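Our project for the spring term was on sorting out the shared bench in the teaching lab so that small mixing exercises could be set up faster and put away properly afterwards. The course is called Isness at our school and every group has to pick one practical problem and write it up. Ours was glassware.

## Background

The lab has one large brown table that gets used for nearly everything. Items come out of the cabinets in the morning and by the afternoon they are wherever the last group left them. In January we went through the sign-out sheets and found 433 entries for glassware, of which 151 had no return time written next to them. Most of those items were in the room somewhere. They had gone back in the wrong drawer or stayed on the bench.

We also read the Gronow lab handbook, which the school gives to all first-year students. It has two pages on cleaning glassware and one line on where to put it.

## What we did

We picked one exercise to work with, a simple one where a colored liquid is measured in a beaker and divided between test tubes. It needs only a few things, and they are things that go missing a lot, mainly the spoons.

For each session we laid out the items in the same order, with the rack toward the back and the small tools beside the beaker in use. A shallow white dish went to the right of the beaker for anything that should not touch the table. 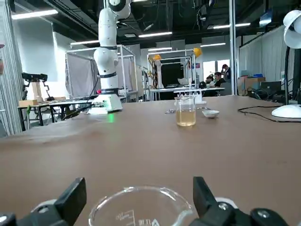 We kept the beakers apart from each other at the start because two standing close together are easy to knock. The surface of the table is matte and a bit scuffed, so glass does not slide much on it, but a tall beaker can still tip if a sleeve catches the rim. Later on we dropped the rule about spacing and just asked people to keep the front of the table clear.

Setup was timed from the first item leaving the cabinet to the last one being in position. Without the fixed layout it took some 17 minutes, and a lot of that was walking back to look for the rack. We did not time the cleanup separately, and we should have.

Labels were the other part. We ordered a pack of 1000 plain stickers from Helari and put them on the drawer fronts and shelves. We tried putting them on the beakers too, but they came off in the wash, so the beakers are now identified only by size.

## Problems

- The drawer for spoons is too shallow for the longer utensils. They ended up in the Fovlow box on the top shelf, where shorter students can't reach them.
- Two groups used the bench on the same Thursday and we could not tell whose items were whose. That session is left out of our results.
- The space at the back of the table is hard to get to once the rack is out. Anything that needs to be picked up often should be nearer the front.
- Flat items with holes or pegs take up more of the table than we allowed for in our first plan, and cables have to be kept clear of them.

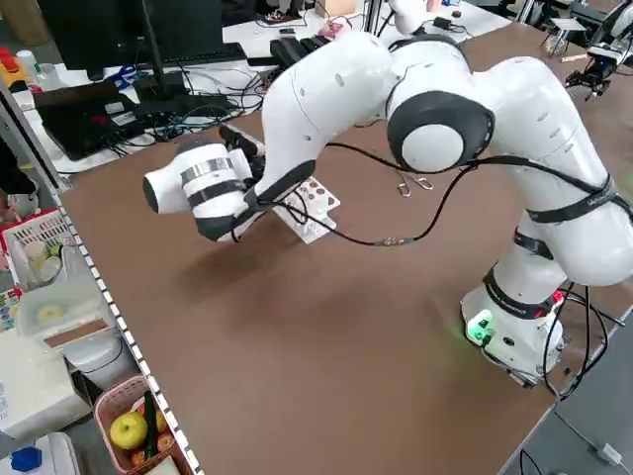

## What we would change

We would start with the drawers and leave the table for later. Most of the lost time was in finding things, and the layout on the bench only helps once everything is already out of the cabinet.

We would also change the sign-out sheet. The return column is on the far right and people stop writing before they get to it. Moving it next to the item name would cost nothing. A draft of the new sheet is in the project folder, along with the drawer plan and our timing notes.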